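Erndale Nutrition, Kisley blending room
Powder line pre-start inspection, with comments
Inspector: Adjoa Akolgo
Second check: Selorm Odoi
Products covered: oat drink base, rice protein, electrolyte mix
Status key: OK / OK with comment / Action / Not applicable

Section 1. Room and air

1.1 Room humidity log filled in for the previous shift. OK
1.2 Extract fan running before first bag is opened. OK
1.3 Differential pressure gauge reading inside the green band. OK with comment. Needle sits at the low end of the band. Filter change is already booked for August.
1.4 Floor drains covered during dry work. OK
1.5 Doors to packing corridor closed and self-closing. Action. The north door stops short of the latch. Closer arm to be adjusted by maintenance. Use the south door until signed off.

Section 2. Allergen control

2.1 Line clearance form from the last product attached. OK
2.2 Swab results for milk and soy returned before changeover. OK with comment. Soy result was filed under the wrong batch. Refiled, initials on both sheets.
2.3 Color-coded scoops stored by allergen group. Action. One red scoop found on the green rack. Removed and washed. Rack labels are worn and need to be reprinted.
2.4 Rework containers closed, labeled and dated. OK
2.5 Raw material pallets for milk-based products held on the lower rack only. OK

Section 3. Ribbon blender

3.1 Guard interlock stops the shaft when the lid is lifted. OK. Tested empty, both lids.
3.2 Shaft seals free of powder build-up. OK with comment. Light dust at the drive end. Wiped down and to be checked again at mid-shift.
3.3 Discharge valve seat undamaged. OK
3.4 Grounding strap fitted and tight. OK
3.5 Emergency stops tested at operator and mezzanine stations. OK
3.6 Blend load does not exceed 300 kg. OK with comment. The batch card for the electrolyte mix still shows the old limit in the footer. The card in the document system is correct. Destroy printed copies.

Section 4. Sieve and metal detection

4.1 Sieve mesh intact, no broken wires. OK
4.2 Magnet bar cleaned and findings recorded. OK. No findings.
4.3 Metal detector challenged with ferrous, non-ferrous and stainless test pieces. OK
4.4 Reject bin locked, key with shift lead. Action. Key was left in the lock at 6:40 a.m. Shift lead informed.

Section 5. Weighing and filling

5.1 Bench scale checked with test weights at low, middle and high load. OK
5.2 Filler head counter reset and starting value recorded. OK with comment. Counter read 1,613 before reset. Value entered on the batch record.
5.3 Scoop size matches the serving stated on the label. OK
5.4 Tub induction seals pulled from first seven tubs. OK. All seals complete around the rim.
5.5 Lot code and best-by date legible. OK

Section 6. People and storage

6.1 Hair and beard covers worn past the yellow line. OK
6.2 Dust masks available in two sizes. OK with comment. Small size is down to the last box. Reorder sent to Tradville.
6.3 Handwashing station stocked. OK
6.4 Hearing protection worn when the sieve is running. OK
6.5 Finished tubs stacked clear of the sprinkler heads. OK

Open actions: 1.5, 2.3, 4.4. Line released for rice protein only. Changeover to oat drink base requires a new Section 2.

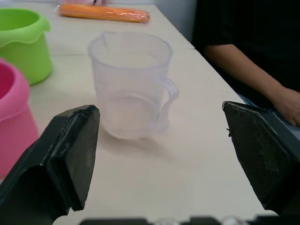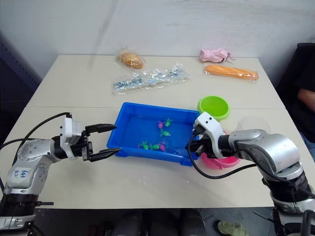 Comments on this inspection

Gifty Agyeman: Item 3.2 should not be passed as OK with comment. Dust at the drive end was written up on the last inspection too, and wiping it down does not tell us whether the seal is worn. I would raise it as an action and have the packing checked before the next electrolyte run, as that mix is the finest powder we put through. On 2.3, please hold the rack out of use until the new labels are on.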